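Passed Ball or Wild Pitch: Scorer Agreement in Handwritten Baseball Scorebooks of the Skaketti League

Project report, Sport Studies
Submitted 24 July 2025

1. Background

When a pitch gets away from the catcher and a runner moves up, the scorer has to charge it to someone. If the pitch could have been handled with ordinary effort, it is a passed ball and goes against the catcher. If it could not, it is a wild pitch and goes against the pitcher. The rule is short, and most of it rests on the phrase "ordinary effort", which the scorer applies from wherever they happen to be sitting.

The choice has consequences in the record. A run that scores because of a passed ball is normally unearned. A run that scores because of a wild pitch is normally earned. A catcher's defensive line and a pitcher's earned run average can therefore both move on a single judgement. In a professional league the effect of any one call is diluted by a long season. In a club league with short seasons it is not, and club honour boards in the Skaketti League are still filled from these books.

The project began with a practical complaint. The Nepia club was preparing a career record for a former catcher and found that his passed ball totals differed sharply between home and away games in the same seasons. The first explanation offered was that the backstop at Nepia sat closer to the plate. A closer backstop would reduce the number of advances of both kinds, and the books showed fewer passed balls at home with more wild pitches. It was decided to look at the scoring itself.

2. Aim

The project asked whether a second reader, working only from the marks on the page, would agree with the original scorer about who should be charged. A further question was whether the identity of the scorer's club affected the original decision.

The project did not try to find out which calls were correct. There is no footage of any of the games, and a scorebook does not record where the ball bounced unless the scorer chose to write it down.

3. Sources

The sample came from 24 scorebooks held by the Nepia and Jesia clubs. All are bound books with one game to each double page, home team on the left. The visiting club usually kept its own book as well, so that for many games there are two independent records of the same plays. These paired games were the most useful part of the collection.

Books from Fetden were also requested. Fetden moved to a tablet scoring program some years ago and kept only the printed season summaries, which give totals without the play-by-play. They were used as background and were not coded.

Condition was uneven. Some of the Jesia books had been stored under a canteen bench and the lower corners had stuck together. Pages that could not be opened without tearing were left alone. Pencil entries were generally easier to read than ballpoint, which had bled through on the thinner paper.

4. Method

4.1 Selection

From the readable pages, 200 entries were drawn in which a runner advanced and the original scorer had written WP or PB. Selection was by random number applied to a running index of such entries. Entries where the scorer had written both marks, or had crossed one out and replaced it, were kept in the index. Dropping them would have removed the plays that scorers themselves found hard.

Third strikes that were not caught were included when the batter reached first base. They were flagged separately because some scorers recorded only the strikeout and left the reason blank.

4.2 Coding

Each entry was copied onto a card with the WP or PB mark covered. The card showed the count, the position of the runners, the outs, and any marginal note. Readers were asked to choose wild pitch, passed ball, or cannot say. Both readers had completed the league's basic scoring course. They worked in separate rooms and did not discuss the cards until the full set had been returned.

The cards did not show the names of the clubs or players. Handwriting could not be hidden completely, as marginal notes were traced where their meaning was doubtful.

4.3 Comparison

Agreement was calculated first between the readers, then between each reader and the original scorer. Cohen's kappa was used in both cases, since simple agreement overstates the result when one category is much more common than the other. For paired games, the home book and away book were also compared directly, with no reader involved.

5. Results

5.1 Readers

The most common response from both readers was "cannot say". This was expected for entries with no marginal note. A bare WP with a runner going from first to second gives the reader nothing to work with once the WP is covered.

Where a note was present, the readers agreed with each other in most cases. Notes such as "in dirt", "over head" and "off mitt" were treated consistently. "Off mitt" was read by both as a passed ball, although the rule does not say that contact with the mitt settles the matter. "Low" caused the most disagreement. One reader took it to mean that the pitch had bounced, the other that it had not.

5.2 Readers against scorers

Agreement with the original scorer was lower than agreement between readers. The gap was widest for "off mitt" entries. A noticeable share of these had been scored as wild pitches, and nearly all of that share came from the book of the catcher's own club.

5.3 Paired games

The paired games gave the clearest result. When the home and away books differed, the difference usually favoured the scorer's own catcher. Home scorers charged the visiting catcher and excused their own, and away scorers did the same in reverse. The pattern was present in the books of both clubs and was somewhat stronger at Jesia.

The effect did not run equally in favour of pitchers. It might be expected that a scorer would protect the club's pitcher as readily as its catcher, in which case the two would cancel. They did not cancel. A possible reason is that a wild pitch with no run scoring costs the pitcher very little, while a passed ball is listed on its own line in the season summary.

5.4 Uncaught third strikes

The number of flagged entries was too small for a separate kappa. It was noted only that the blank reason was more frequent late in games, and that several scorers used a private mark, a small hook beside the K, which did not appear in the key at the front of the book.

6. Discussion

The home and away difference in the Nepia catcher's record can be accounted for without the backstop. His home totals come from Nepia scorers and his away totals, in the published summaries, come from the host clubs. A career total added up from both sources mixes two scoring habits. Using the Nepia book throughout would give a consistent figure, though a generous one.

Nothing in the books suggests that any scorer acted in bad faith. Many of the scorers were parents of players or were players sitting out injured. The scorer's seat at Nepia is on the home side, behind the bench, where the catcher's back hides the mitt on an outside pitch to a right-handed batter. At Jesia the scorer sits level with first base and has a better view of the bounce. The seating was checked on a visit in May and may have been different in the period covered by the books.

The value of marginal notes was larger than expected. A two-word note allowed a later reader to rebuild the decision. Scorers who wrote notes tended to write them for every advance, and their books agreed more closely with the opposing book, which may say more about careful scorers than about notes.

7. Limitations

The sample covers two clubs and cannot be extended to the league as a whole. The readers were trained on the current course, while the original scorers mostly had no formal training. Tracing the notes may have allowed a reader to recognise a frequent scorer. Stuck pages were not randomly placed, being mostly late-season games, and the late season is when finals places are being decided.

8. Recommendations

Scorers should write a short location note beside every WP and PB, using an agreed list of terms. The term "low" should be replaced by "bounced" or "did not bounce".

Where two books exist, the clubs should exchange copies of the page after the game and mark the plays on which they differ. Differences need not be settled.

Career records should state which club's book was used.

Appendix A. Note terms as found

in dirt; bounced; low; over head; high; outside; behind batter; off mitt; thru legs; crossed up; lost in sun; ump screened

"Crossed up" was used where the catcher expected a different pitch. It was coded as "cannot say" by agreement made before the cards were issued. 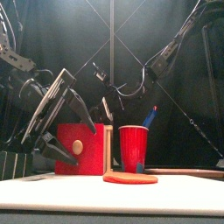 Uwe Kleinschmidt: I would leave "crossed up" out of the agreed list altogether. The scorer has no way of knowing what sign was given, and in the books I kept it was nearly always the catcher who told us afterwards. Section 5.3 also needs a line on games where the same person filled in both books. It was common when the visitors were short of people, and those pairs will agree for the wrong reason.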